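Collecting hand-held gripper demonstrations for a jar and bag task

Posted 28 May 2021 in Sarkitz how-tos

These are the steps we use at Sarkitz to record demonstrations for a manipulation policy with a hand-held gripper, using glass jars and a bag of sugar on an ordinary table. You should already have the gripper assembled and the wrist camera calibrated. If not, do the Sternis calibration page first and come back. 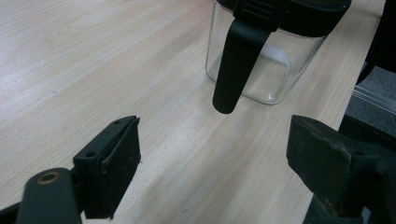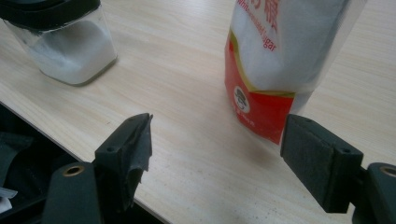
Gripper-camera views of the tabletop. First: a clear jar with a black lid and long black handle. Second: a square jar of white granules and a bag of granulated sugar.

1. Set up the table

Use a plain surface with some grain or texture. The visual tracking needs features to hold on to, and a glossy white bench gives it very little. Overhead light should be diffuse. Glass picks up highlights from a bare bulb and they move as you move, so turn desk lamps off.

Run the mapping pass before you put out any objects. Sweep the gripper slowly across the whole work area for one full loop and finish where you began. If the tracker reports a jump, delete the map and do it again.

2. Pick the starting layouts

We use 14 layouts for the jar and bag task. Write them on a card and work through them in order, then shuffle the card for the next session. Vary the distance between the objects and the direction the jar handle faces. Keep at least one layout with an object close to a table edge.

3. Record

Start each episode with the fingers open and the camera pointed at the work area. Hold still for a moment, then go in at the speed you'd like the robot to use. Most new operators move too fast.

Approach the jar so the handle sits between the fingers before you close. For the bag, come in lower and close gently - plastic film deforms, and a hard squeeze at the top teaches the policy a grasp it can't repeat on a fuller bag. Open fully at the end, back away, and stop the recording.

Do 8 episodes per layout, then swap operators. We found one person's habits showed up clearly in the trained behaviour, including a wrist twist that none of us had noticed.

4. Check the finger pads

Look at the pads between layouts. Dust lowers the grip on glass, and a pad with frayed edges changes shape in the camera view. Replace pads between sessions and note the change in the log, so you can line it up with the data later.

5. Filter and train

Run the Wovell filter script with default settings. It drops episodes with tracking loss and any where the gripper width signal is flat. Our full set came to 2000 episodes after filtering. We trained with the Malý configuration on 4 GPUs, with no changes except a longer action horizon.

Known problems

Clear glass is still the weak point. The policy does better on jars with something in them than on empty ones, and we haven't separated the effect of the contents from the effect of the lid colour. A repeat with matched lids is planned for October.

If your width readings drift over a session, re-zero with the fingers fully closed and restart the current layout from the first episode.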